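Sorting returnables at work: do the bottles have to go in a certain way?

Posted in Home & Office Recycling
1,619 views

So-yul Choo
Thursday, May 5, 2022

Hi all! I got talked into looking after the recycling at our place (I was the one complaining about it, so fair enough) and I'd love a sanity check before I buy anything else. We used to have one big bag under the sink and it was disgusting by Wednesday. In February I got three felt bins from Bririlora, the soft gray ones, and put them in a row along the edge of a table so people can drop things in while they're standing there talking. One is for glass, one is for plastic, one is for cans.

It's going better than the bag! But the plastic bottles don't sit right. People lay them across the top and walk off, and then the next person thinks the bin is full and leaves theirs on the table. The cans get crushed, too, every single one, and I have a feeling our return machine won't take them that way.

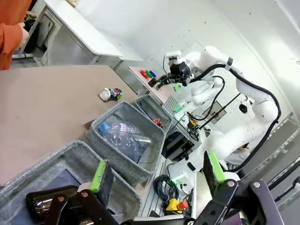 Our sorting table, with a water bottle lying across the middle bin

So, two things. Should I be asking people to leave the cans alone? And is felt just a bad idea for this? I like how quiet it is but I'm worried about drips. I did put a dark blue liner in one of them. Caps on or off, while I'm at it?

Iñaki Cabello
4,000 points

Okay, I've done this for two different offices so I have opinions. Cans first. If you take them to a machine that pays a deposit, leave them whole, or at least whole enough that it can read the code on the label. Mine spits out anything that's been stepped on and then beeps at me until I take it back. If yours just go in a curbside cart then crush away, although our hauler asked us to stop doing even that, so call and ask yours.

Felt is fine as long as every bin has a liner, and I mean all three. I skipped it on one of mine and it smelled like old soda for a month, and felt does not rinse out the way you'd hope (I tried it in the bathtub, don't). Get liners that fold over the rim a good couple of inches or they slide down the first time somebody drops in something heavy.

For the bottles lying across the top, I'd go deeper before I'd go wider. A half-liter bottle will go in standing up if the bin has some height to it. Or squeeze the air out and put the cap back on, if your program takes them flattened. Caps on is what they want where I live, but that really does change from town to town.

Also put the glass on the floor! Bottles roll, and a soft bin at the edge of a table doesn't hold its shape when it's full of them.

Volker Pfeiffer
401 points

just get a Memitz crate, hard plastic, hose it out, done. felt is for magazines

Eun-seong Hong
1,781 points

I agree with Iñaki on the liners. I'd add labels, big ones, on the side facing the people and not on top where they get covered up. We wrote GLASS, CANS and PLASTIC on cardboard tags and tied them to the handles, and the stuff left on the table dropped off a lot in the first week. Somebody still puts coffee cups in the cans. I've given up on that one.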